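Séance 6. Étude de défaillance : perte de saisie sur objet souple, cellule Ravora

Prérequis : séance sur les modes d'arrêt, fiche « préhenseurs à deux doigts ».

## 1. Contexte

La cellule Ravora, montée sur le site de Sumholm, compte deux bras et trie des câbles enroulés entre des bacs de couleur. Le cycle étudié est une prise verticale, suivie d'un transfert puis d'une dépose. L'intégration a été faite par Duvton et le superviseur de cellule est le logiciel Rizvi.

## 2. Déroulement de la défaillance

Au cours d'un essai d'endurance de 3000 cycles, le superviseur a déclaré « dépose réussie » alors que le câble était resté dans le bac d'origine. Le cycle suivant a donc démarré avec un état de table faux. Le second bras a reçu l'autorisation d'entrer dans la zone commune et les deux trajectoires se sont croisées. L'arrêt de protection s'est déclenché sur seuil d'effort. Pas de contact avec un opérateur, pas de dommage mécanique.
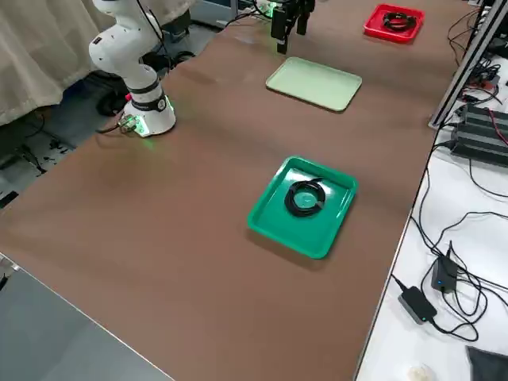
*Fig. 2. Table de la cellule : câbles enroulés dans les bacs rouge et vert vif, bac vert pâle vide sous le préhenseur.*

## 3. Analyse

La présence pièce était déduite de la seule ouverture des doigts en fin de fermeture. Sur une pièce rigide, le critère est acceptable. Sur un câble enroulé, une spire isolée suffit à bloquer les doigts à une ouverture plausible. Elle glisse ensuite au levage, et aucune mesure n'est refaite après cet instant.

Causes retenues :

- critère de prise évalué une seule fois, avant levage ;
- temporisation de 700 ms entre fermeture et levage, sans surveillance de l'ouverture ;
- autorisation de zone commune liée à l'état logique du cycle et non à la position mesurée du premier bras.

La troisième cause relève de la sécurité. Les deux premières n'affectent que la disponibilité tant que l'interverrouillage est correct.

## 4. Mesures correctives

1. Relire l'ouverture des doigts après levage et avant dépose.
2. Contrôler par vision le bac d'origine et le bac de destination.
3. Asservir l'entrée en zone commune à la position articulaire du bras opposé.

## 5. Travail demandé

Établir l'arbre de défaillances de l'événement « deux bras simultanément en zone commune ». Préciser pour chaque feuille si la défaillance est détectée, et par quel organe.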